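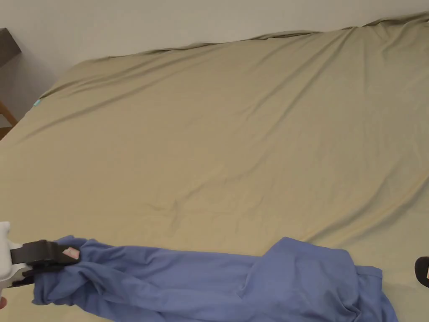
tassiedoona replied:
Bamboo sheets pill. There I said it. Had two sets and both went bobbly down the foot end inside a winter. Go cotton percale, get the deep pocket one, done.

Kurrajong72 wrote:
Two sets of what though? There's bamboo and there's "bamboo blend" which is mostly polyester with a leaf on the packet. Mine were the Nustik ones, been on the spare bed 4 years, not a bobble. Colour's gone a bit flat but thats the sun through the window.

OP have you measured the mattress with the topper ON? Everyone measures without.

wattle_and_dab wrote:
OP here. Yes with topper, 38ish. Old fitted sheets were fine on the old mattress, on this one they ping off the corner nearest the wall about 2am and I wake up on bare topper. Every night. Colour I'm not fussed, green-ish or whatever hides tea. Just want something that STAYS ON and doesn't cook me in February.

Budget is 200 tops and that has to include pillowcases.

tassiedoona replied:
200 is heaps for percale. Wouldn't go linen at that price, the cheap stuff is scratchy and goes at the seams.

mozzie_net wrote:
Disagree on linen, cheap linen is scratchy for 3 washes and then it's lovely. We've got Mismont, bought on the end of season sale, and it's the only thing I can sleep under when it's hot. Does crease like mad. If you care about creases don't bother.

tassiedoona replied:
3 washes, come on. I did mine 13 times with vinegar and it still felt like a chaff bag. Gave it to the dog.

mozzie_net wrote:
Vinegar doesn't do anything for linen. Cool wash, no softener, line dry and give it a good shake before you peg it. If you were putting it through the dryer on hot no wonder.

tassiedoona replied:
Was on the line!! In Hobart, there's no such thing as hot.

PegsOnly wrote:
Can we get back to the corners. The pocket depth on the packet is a fib half the time, they measure it before it's been washed. A 40 pocket will come out of the first warm wash at 37 or so and there goes your corner. Buy 45 minimum for a 38 mattress. Bit baggy to start, it settles.

Also look at the elastic. All the way round = good. Elastic just on the corners = you will be up at 2am forever.

Kurrajong72 wrote:
^ this. Elastic all the way round matters more than the fabric imo

wattle_and_dab wrote:
ok that is useful, mine are corners only. Just went and checked. Had no idea there was a difference. Anyone used those strap things that go underneath?

saltbush_sal wrote:
Suspenders, yes. Got the Skevex clips, some 4 years ago now. They hold fine but one of the clips chewed a hole in a good sheet, and getting them back on when you change the bed is a pain in the neck if the bed's up against a wall. I gave up and bought proper sheets.

PegsOnly wrote:
Mine never chewed anything. You have to fold the hem over before you clip.

saltbush_sal wrote:
I did fold the hem over.

mozzie_net wrote:
Cheap fix while you're deciding, put the wall side corners on FIRST then pull across to you. Most people do the easy side first and then there's no slack left for the hard one. Also a strip of that grippy rug underlay between topper and mattress, half the time it's the topper sliding and dragging the sheet with it.

wattle_and_dab wrote:
Yeah topper does wander a bit now you say it. Will try the rug stuff tonight, got an offcut in the shed.

Leaning percale, 45 pocket, elastic all round. Sung have one in a queen but the pillowcases are seperate and that tips me over. Will keep looking. Linen people I hear you but I iron nothing and I reckon it'd bug me.

Kurrajong72 wrote:
Sung do a set, it's under "bundles" not under sheets, took me ages to find. Check the pocket tho, the old ones were only 40.

tassiedoona replied:
And pre wash it before you chuck the packet out, so you can take it back if it shrinks

PegsOnly wrote:
They won't take it back washed.

tassiedoona replied:
They took mine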